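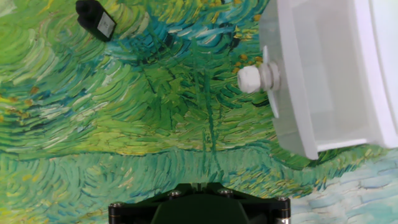 I have a tote bag with a famous painting on it. I also have a mouse pad, a set of coasters, an umbrella, and a shower curtain my sister gave me when I moved to Lovden, and between them they cover most of what you'd learn in the first half of an art history class. I've been told more than once that this is tacky. I'd like to argue that it isn't, or that if it is, tacky has been getting a bad deal.

The complaint usually goes like this. A painting is a particular object, made by a particular hand, and you're supposed to go stand in front of it. Once you put it on an umbrella you've turned it into wallpaper. People stop seeing it. By the time they finally get to the museum they look for 2 seconds, think "oh, the umbrella one," and head for the café.

I get it, I really do. I've done the café thing. But I grew up in Buenaventura (the little one, off the county road, you haven't been), and the closest museum with anything in it you'd recognize was more than 200 miles away. We went once, on a school bus, when I was 13, and I was carsick for most of it. What I had the rest of the time was my grandmother's kitchen, where there was a calendar from the feed store with a different painting every month. She never threw the pages out. March was a wheat field, and she liked it so much she left it up until the grease from the stove turned the sky brown.

That was my art education. I looked at that wheat field while I ate cereal, while I got yelled at about my grades, while I was on the phone with the cord stretched around the door. I knew where every bird was. I've never looked at anything in a museum for a tenth as long, and I don't think most people have. You get a few minutes, somebody's backpack is in your ear, and your feet hurt. 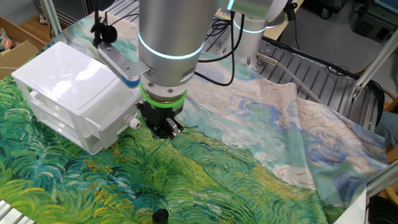 So when somebody says a print on a dish towel cheapens the picture, I want to ask what they think the alternative is. Most people in most towns aren't choosing between the towel and the original. They're choosing between the towel and a plain towel, or one with a rooster on it. I have nothing against the rooster! But I'd like the field to be on the shelf too.

Now, the colors are wrong. I'll give the critics that one. My shower curtain is a shade of yellow that I'm pretty sure never came out of a tube of paint, and one of the coasters has been cropped so badly that a perfectly good bridge goes nowhere. When I did finally see a painting I'd known for years from the side of a mug, it was smaller than I expected and a lot grayer, and for a minute I felt cheated. Then I noticed the paint stood up off the canvas in ridges, and you could see where he'd changed his mind about a tree. The mug hadn't told me any of that. But the mug was why I'd crossed the room.

There's a shop in Edell called Manaso that sells fabric by the yard, and the back wall is nearly all this stuff — water lilies, sunflowers, that big wave. I was in there last month for curtain lining and ended up eavesdropping on two women deciding between a couple of paintings for chair cushions. They went at it for a good long while. One thought the blues were too sad for a breakfast room. The other said the blues were the whole point, and that the cheerful one would get on her nerves by summer. I've sat through gallery talks with less in them than that. They were working out what a picture does to a room and to the people who have to live in it, and they'd have to stand by the answer every morning over eggs.

I don't know that a painter would be thrilled to have people sit on his work. Some would hate it, and a few of them, I suspect, would ask about the money, which is fair, and a better argument against the whole business than anything about taste. If you're going to be mad, be mad about living artists finding their drawings on phone cases they never agreed to. That's theft and I don't buy it. The long-dead ones I feel easier about.

The tote bag is on its last legs, by the way. One strap is held on with safety pins and the corner where I set it down has gone bald, so there's no lake anymore, just canvas. I've been looking at new ones and I can't settle. I may just sew a patch on the old one and keep going.

Comments and corrections: use the contact form | © 2026, all rights reserved | Back to top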